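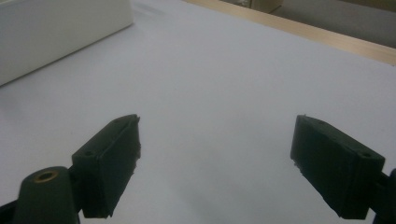
White tabletop, cool indoor light

Motorized roller shade stops halfway down, any ideas before I call someone?

Posted by bovley_porchlight

Hi everybody, first post, so please be gentle with me! We moved into a place in Bovley last October and it came with Kiiskinen motorized roller shades in the front room, four of them, all battery wands. Three work like a dream. The fourth one (the widest, wouldn't you know it) comes down to about the middle of the window, stops, and blinks its little light at me. Going up is fine. I charged the wand overnight and tried the other remote – same thing. The shop in Flemstead quoted me $253 for a new motor before labor, and I'd love to rule out something silly first. I don't have the booklet that came with them.

hemandheader

Welcome! I'd be willing to bet your lower limit got reset, and you won't need a motor for that. My mother's did the very same thing after her windows were washed and somebody leaned on the program button. On hers you run the shade down to where it stops, hold the program button on the motor head until the shade jogs up and down, then nudge it to the sill with the down arrow and hold the button again to save. Yours may want a different button, so do look for a booklet online under the number printed on the wand. Go slowly near the bottom, as you don't want the fabric unrolling past the tube and winding up backward. I did that once and spent a whole evening on a stepladder.

If it still quits at the same spot, take the shade down and see whether the fabric is rubbing on one side. Wide ones can wander a bit, and a strip of tape on the bare tube at the low side will usually straighten them out.

tallwindows557

just replace it, those motors don't last. I put Cullidura ones in and they're great

bovley_porchlight

It was the limit! Took me three tries to get the jog, but it's down to the sill now and I am so pleased – thank you, thank you. It does lean a hair to the left, so I'll try the tape this weekend.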